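Loyalty card vs no loyalty card: is Talpur worth the detour?

Trudasine_fan
Right, I've done my big February shop at the new Talpur in Furkidton and I'm a convert! Fruit and veg was cheaper than Pament, the bakery does seeded rolls until closing, and you get 500 points just for signing up. Anyone else been?

pament_regular
Went once. Points are all well and good but you need 2,000 before they turn into a voucher, and I only shop for one. Pament just knocks the price down at the till.

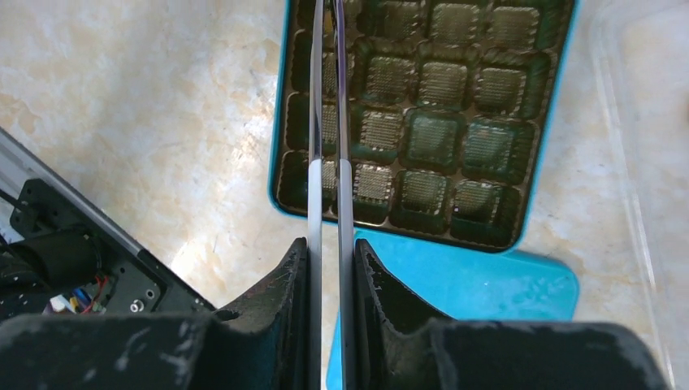

Kenji Calloway
Forum moderator, Shops & Offers

Moving this one over from General so more people find it. Lovely to see a proper supermarket thread again! Keep the prices coming.

rowena_a
I'm on 1,652 already and I only joined last month, so it does add up (the double points on tea helped a lot). The cheese counter is brilliant, ask for a taste!

pament_regular
Double points on tea I don't drink. Still not driving past one shop to get to another.

Trudasine_fan
Fair enough, but take the 303 bus, it stops right outside! And go after 7pm for the yellow stickers. I got two loaves and a big bag of pears and made chutney all evening.

rowena_a
Ooh, recipe please!

Recent threads
Best own-brand coffee?
Trudasine oat biscuits, have they shrunk?
Self-checkout or queue?

We use cookies to keep you logged in. Accept | Manage settings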